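# Perpetual vs periodic: freight-in on goods still in transit at month end

**ledgerlark** wrote:

Studying for the intermediate paper and stuck on a practice problem that came with our course notes. The company is Kiven, periodic system, May month end. Kiven buys 333 units from a supplier, Balel, terms FOB shipping point. The goods leave Balel's dock two days before month end and arrive after the count. Invoice price is $14 a unit. Freight is $2 a unit, paid by Kiven to the carrier, and the carrier's bill arrives in the following month.

My answer includes the units in ending inventory at $14. The key has $16. I understand that title passed at the dock. What I don't follow is why freight goes in when the carrier hasn't finished the job or billed for it.

**S_Rezaei** wrote:

Inventory cost includes the costs of bringing the goods to their present location and condition. Freight-in is one of those costs. 333 × $16 = $5,328. The key is right.

The timing of the carrier's bill has no bearing. You accrue it.

Shahram Rezaei

**ledgerlark** wrote:

"Present location" is the part that bothers me. At month end the present location is the back of a truck somewhere on the highway.

**tallow_and_tare** wrote:

I agree with the original poster, at least in part. If the carrier has performed half the haul by the cut-off, Kiven has received half a service. Accrue $1 a unit and inventory sits at $15. The other dollar is an executory contract and belongs on nobody's balance sheet until the haul is complete. The key is using a shortcut.

**S_Rezaei** wrote:

You would need a percentage of completion for every truck on the road. I have never seen that done in practice.

**tallow_and_tare** wrote:

I didn't say it was done in practice. I said the key presents a convention as though it followed directly from the standard. A student is entitled to know which of the two it is.
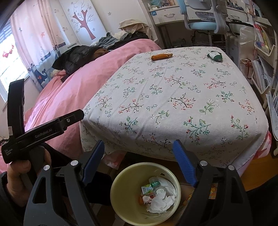 Coming back to the numbers, the difference between the two treatments is $333 on ending inventory and $333 on the accrued freight payable. Cost of goods sold is the same under both, provided none of the units in transit were sold before the cut-off. Profit doesn't move. Only the two balance sheet lines do.

**ledgerlark** wrote:

Can you show that? Under periodic I would have thought a change in ending inventory always went through to cost of goods sold.

**tallow_and_tare** wrote:

It does, but purchases change by the same amount. Full accrual compared with half accrual:

| | Full | Half |
|---|---|---|
| Purchases (invoice) | 4,662 | 4,662 |
| Freight-in | 666 | 333 |
| Less: ending inventory (these units) | 5,328 | 4,995 |
| Effect on COGS | 0 | 0 |

Your own answer at $14 also gives zero, as long as you left freight-in out of purchases as well. If you recorded the $666 as freight-in and then valued the closing units at $14, your COGS is overstated by $666. That is the error the question is probably fishing for.

**ledgerlark** wrote:

That is exactly what I did. Freight-in was listed in the trial balance and I left it there.

**mahtab.r** wrote:

Then the argument above is settled by the question itself. If the trial balance already carries the $666, the freight has been accrued in full and the closing units have to carry it too. Tallow's half accrual would require an adjusting entry first:

- Dr Accrued freight payable 333
- Cr Freight-in 333

Nothing in the wording tells you to make it.

Mahtab Rezaei (no, we didn't coordinate, he's my cousin and we disagree on LIFO)

**S_Rezaei** wrote:

We do disagree on LIFO.

**tallow_and_tare** wrote:

Fair. I hadn't seen that the balance was already posted. The original post said the bill arrived in the following month, which I read as not yet recorded. I stand by the general point.

**ledgerlark** wrote:

My fault, I should have typed out the whole trial balance. One follow-up. Part (b) changes the terms to FOB destination, supplier now called Shirazi for some reason, same units and price. I take the goods out altogether, correct? And Shirazi pays the freight?

**mahtab.r** wrote:

Out of Kiven's inventory and out of purchases if they were recorded. Check whether the invoice was booked early, since most of these problems do that. Shirazi bears the freight and records it as a selling expense. Check the terms line for "freight collect" as well. If Kiven pays the carrier on Shirazi's behalf, it deducts that amount from what it owes.

**brasstacks** wrote:

Is this the Flaltunano problem set? The key for part (c) has a mistake in it. They use 2000 units available for sale in the weighted average denominator and leave the 333 in transit out, after spending all of part (a) putting them in.

**ledgerlark** wrote:

It is that set. The 2000 is described as "on hand and available" in mine.

**brasstacks** wrote:

Mine says "available for sale", nothing about on hand. Different printing, maybe. With your wording the denominator should be 2,333. I raised it with my tutor on Thursday and haven't heard back.

**S_Rezaei** wrote:

2,333 on that wording. On the other wording, 2000 could already include them. Post the full text of (c) when you can.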